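Robot arm in our canteen kitchen - how do I prepare the staff?
Community help > Work and kitchens > Staff and training
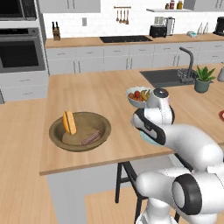 What I want to know
Posted by Ekaette Onyeka, 22nd July

I manage a small canteen in Stollcombe. We are six people and we serve 100 lunches on a normal day, more when the training center next to us has a course. From October the owner wants a robot arm for the cold and simple assembly work: bun, sausage, fruit on the side. The company that sells it, Deltia, gave us a simulation of the job. The picture is from there. It is a kitchen like in a home and ours is much narrower, but the task is the one we asked for, a hot dog bun and a sausage in a brown bowl.

The owner has promised in writing that no one loses the job. I believe him. Still, two of my colleagues have stopped talking to me about it, and one asked me if she should look for other work. She has made the lunch plates for many years and she is very fast at it. If the arm does the plates, what is she then? I do not have a good answer for her.

My questions are these. When did you tell people exactly what would change? Who should look after the arm during the shift? And did the work become easier for your people, or only different? I do not need advice about which model to buy, this is already decided.

3 answers

Holger Engström

We got an arm on our packing line 40 weeks ago, so I can tell you what we did and what I would do in another way.

We told people too late. The manager wanted to have all the details ready first, and in that time everybody made up their own details. When the meeting finally came, half of the questions were about things that were never planned. I would tell them now, also the parts you do not know yet. Say "I don't know who will do this" if it is so.

About your colleague who makes the plates: ask her to decide how the plate should be. Which way the bun lies, how much space between it and the sausage, what is a plate you send back. In your picture the bun is standing on its edge and the sausage lies at the other side of the bowl. A person who has done this for years sees in one second if that is a good start or not. The technician from the supplier does not see it. With us it was an older packer, Kayode Ogbonna, who found most of the faults in the first month, and he was the one who had been most against it.

But please put it in her work description and in her pay. We did not do this in the beginning. Kayode was doing his old work and also helping the machine, for the same money, and he was right to complain.

For looking after it during the shift, have two people trained at least. We had one. When he was sick the arm stood still and the others had to do everything by hand, with a smaller group than before.

If it became easier? For the shoulders and wrists, yes. For the head I am not sure. There is more waiting and watching, and some people find this more tiring than packing. We change places every 30 minutes now and it is better.

Yetunde Osagie

It depends on the kitchen. Ours was fine. Make sure there is enough room to walk past it when somebody carries a hot tray, and ask where the stop button will be.

Tobiloba Edet

I work on the other side of this question. I am a kitchen assistant, and the arm came to us when Brastumow took over the catering in our building. I write only how it felt.

What made me angry was small things. The arm got the best part of the counter, near the sink, and we were moved to a corner with bad light. Nobody asked us. Later we moved it 40 centimeters and the whole problem was gone, but it took a long time before somebody listened. So let your people stand in the real kitchen with tape on the floor and the counter before the machine comes. A simulation is useful for the supplier but you can't bump your elbow in it.

Also, I was afraid I would forget how to do the work fast. We now do one lunch every week without the arm - at first I thought this was silly, and now I like it. It is also good for the days when the arm is being serviced.

I do not agree with Holger about changing places every 30 minutes. In a lunch service that is too often, you lose your rhythm. We change once, in the middle.

Your colleague who asked about other work, talk to her alone and soon. I asked the same thing to my boss and she said "let's see." I remember that answer very well.

Comment from Ekaette Onyeka

Thank you all. I spoke with her this morning and I showed her the picture. She said the sausage is too far from the bun and she wants to be there when Deltia comes to set it up. I have asked the owner about the pay and I am waiting for his reply. The tape on the floor we will do next week.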